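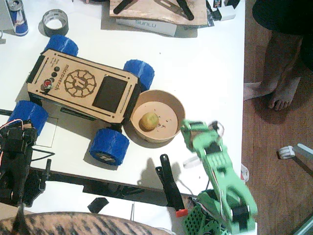 1/4 Relative humidity is a poor guide to how fast a room dries things out. Vapour pressure deficit is better: the gap between the water the air holds and the water it could hold at that temperature. Bare wood follows it slowly. A box like the one with the blue wheels has cut edges on every panel, and end grain takes up and gives off moisture faster than the face.

2/4 The Brarkmont flat sits at 18 degrees most of the winter. Opening a window in December lowers the humidity indoors even when it is raining, as the cold air carries little water to begin with. I log it with two Trulline sensors, one per room. They disagree by 3 per cent and I have stopped correcting for it. 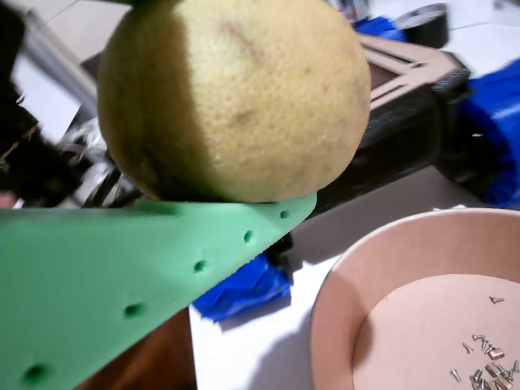

3/4 Calibration
Damp table salt in a sealed jar settles at 75 per cent. Leave the sensor in overnight, note the offset, repeat in April.
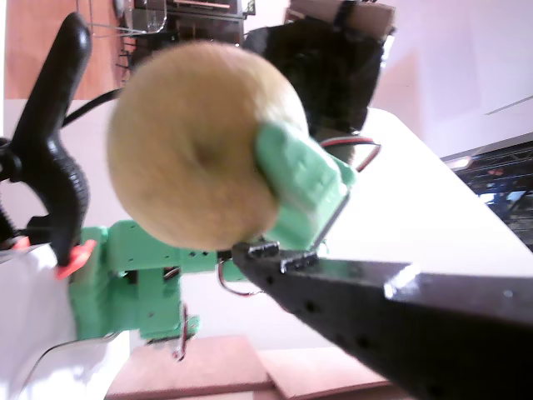
4/4 Storage is the same sum. Fruit loses water through its skin in proportion to the deficit, so a cold larder beats a warm kitchen at equal humidity. A pale apple like this one has a thin skin with a natural wax on it, and washing takes some of that off. Wash before eating, not before storing.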